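July, after supper

Long day at Jemow. I'm writing this down while I still have it straight, because the meeting went on past the end of shift and I drove home with half of it already running together.

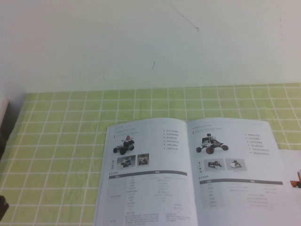 What they told us is that the carts are going. The plan is to start with the run between receiving and the packing side, which I have walked more times than I want to think about. The front office has been collecting catalogs and prices since spring. Winer has sent a quote and so has Lozano, and the talk in the break room is that it will be Winer since they do the service calls themselves.

There are 17 of us on the floor now. They said no layoffs, and they said it early in the meeting, which I think was meant to be kind. Then they said that when people leave they may not fill every spot, and the room went quiet for a bit. I wrote both things on my hand-out so I couldn't remember only the one I liked.

I went through the robot catalog again at the break table. It's all in Chinese, so I got the drawings and not much else. Four wheels, black body, a table of numbers under it. The one on the right-hand page has big wheels with orange rims and a black thing on top that I took for a camera. I tried the translator on my phone and gave up after a few lines. I couldn't find out what they can carry, and that's the only number I care about. Our loaded carts are heavy, and the floor by dock 5 has a dip in it that will turn a wheel sideways if you let it. I said so in the meeting. They wrote it down.

My knees would not miss the carts. I should put that down too. Last winter I was icing the left one every night, and I told my sister that I couldn't see doing this at sixty. So I can't very well complain that something else is going to do the pushing. What I would miss is the walking around. You pass the label station, you hear who is behind and who needs tape, and you bring it on the next trip. A machine will bring what somebody typed in. I don't know who is going to type in tape.

They want two people from each shift to learn the routes – how to set them up, what to do when one stops in the aisle, how to charge them. It's 37 hours of training, paid, spread over the fall. I put my name on the sheet. I was on the fence until I saw that it was only the younger ones signing, and none of them have worked receiving. Somebody ought to be in that room who knows where the pallets end up on a bad afternoon.

The pay question didn't get a real answer. At the Soma job, when they put in the new conveyor, the people who ran it got the title and nothing else for over a year. I asked if there would be a different rate for the route people and was told that it's being looked at. I'll ask again when the schedule comes out.

13 boxes short on the afternoon count, and it was the same mistake as last week, two pallets with the same label. I fixed it by walking over and looking.

Need to call about the truck tires tomorrow. Also take back the library books, and ask at work if there's an English copy of that catalog.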